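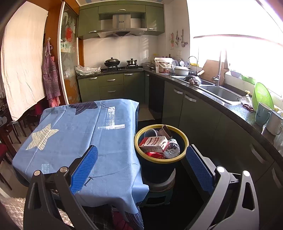 Trash basket with the yellow rim, star-print cloth on the table next to it.

Rallonier fabric banner stand, the tension kind. Bought two from Plunari for the coffee cart, $152 for the pair with printing. Quick review because I have a market Friday and still haven't packed.

Setup first. Poles snap together with a cord inside, like a tent. Print goes over the top like a pillowcase and zips at the bottom. First time was a fight. Zipper is on the short side and you really want a second person holding the frame still. After that, easy. I do it alone now, usually while the grinder warms up.

Print quality is good. Our brown came out a bit redder than the proof but nobody has said anything. Small text is fine up close, phone number readable from across the walkway. Don't put anything important in the bottom few inches tho, it wraps under and disappears. Their template does show this. I didn't look at the template. 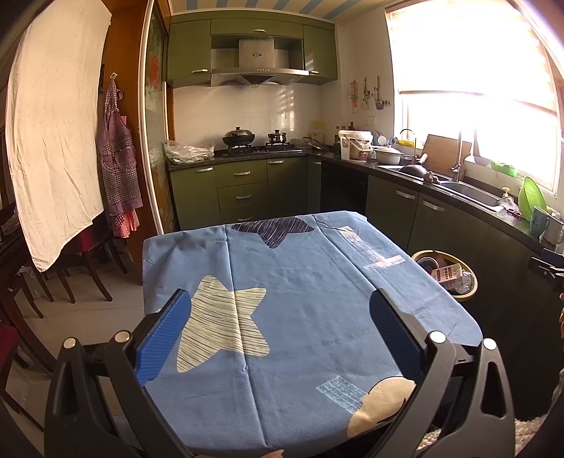

Fabric versus vinyl was my big question before ordering. Our old vinyl one curled at the corners and cracked on the fold lines, so fabric sounded great. And it is lighter, fits in a tote. But it does come out of the bag with lines in it. Star-print blue cloth like the one in the photo, creases running across it, you'd let that go on a table. Behind a logo you notice. Tension pulls out most of it, the rest needs a steamer. Rolling it instead of folding helps alot. The instructions say fold, ignore them.

Wind is the weak point. Feet are flat plates and too light for outdoors. One went over at the Vestska market and took a stack of cups with it. No damage to the frame. Plunari sells a weighted base but it's extra and was out of stock when I looked. I use sandbags – ugly, but it stays up. Indoors no problem at all, we had both up at the Ghasemi trade day and they didn't move.

Carry bag is bad. Thin, and the strap stitching started going on the second trip. Put the poles in somthing else.

Shipping was fine, proof came back same afternoon, one revision free. Support answered my email about the zipper with a link to a video I had already watched.

Would I buy again? For indoor stuff, yes. For outdoor I'd price the heavy base in from the start and compare that to a regular A-frame sign. Replacement prints are sold separate, so when the menu changes in March I'm keeping the frames and just swapping the covers.

Four stars. Would be more with a decent bag.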